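News > Press releases > Remembrance and education

Reading time: 2 minutes

Register of forced labourers at Whitlock quarry opens to the public

The Whitlock Remembrance Trust has published a register of 516 people who were held as forced labourers at the former quarry camp outside the town during the Second World War. The register can be searched free of charge from this month, online and at the reading room in Trumton.

It brings together names, dates of birth, home towns and, where they are known, dates of arrival and death. Until now these details were spread between parish burial books, the quarry company's wage ledgers and letters held by families. Many of the people listed had never been named in any published account of the camp.

The work was carried out by the Trust with the Pasach Archive, which holds the largest set of papers from the quarry. It took 2 years. Each entry gives the source it was taken from, and where two sources disagree both versions are shown. Spellings have been left as they appear in the original papers, with other known forms of the name listed beside them.

The Trust is asking relatives to check the entries and to send in corrections. Letters, photographs and postcards are also welcome. Originals will be copied and returned to their owners, and nothing will be added to the public register without the family's agreement.

Changes at the quarry site

A new path has been laid from the lower car park to the loading bank, following the line of the old narrow railway. The path has a firm surface and is suitable for wheelchairs. The foundations of 2 barrack huts have been cleared of scrub and marked with low kerbs. No buildings have been rebuilt, and there are no plans to do so.

Visitors are asked to keep to the path, as the upper face of the quarry is unstable after rain. Dogs should be kept on a lead. The burial ground remains open during daylight hours and there is no charge to enter.

Schools programme

Teaching materials for pupils aged 14 and over have been written to go with the register. They follow the lives of several people before, during and after their time in the camp, using the documents themselves. The programme does not use role play. Teachers are given a short guide for preparing a class before a visit, and a room is available at Trumton for discussion afterwards.

The Stedik Fund is paying the travel costs of 100 pupils in the first year. Schools that have not visited before will be given priority. Applications close at the end of June.

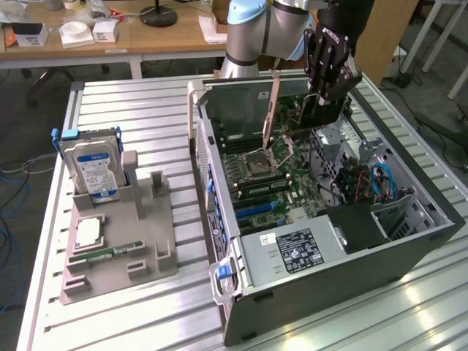

Using the register

The online register can be searched by surname, place of birth or year of arrival. The reading room has printed copies and staff can help with searches in person. Places should be booked in advance, and readers who wish to see original papers should say so when booking.

Requests from relatives are answered first. Copies of single entries are sent by post without charge.

ENDS

Notes for editors

The quarry camp at Whitlock is a protected site. Filming and interviews at the burial ground need written permission from the Trust.

Related items

Reading room opening hours
Trumton letters returned to family
How to prepare a class for a site visit
Pasach Archive: papers now catalogued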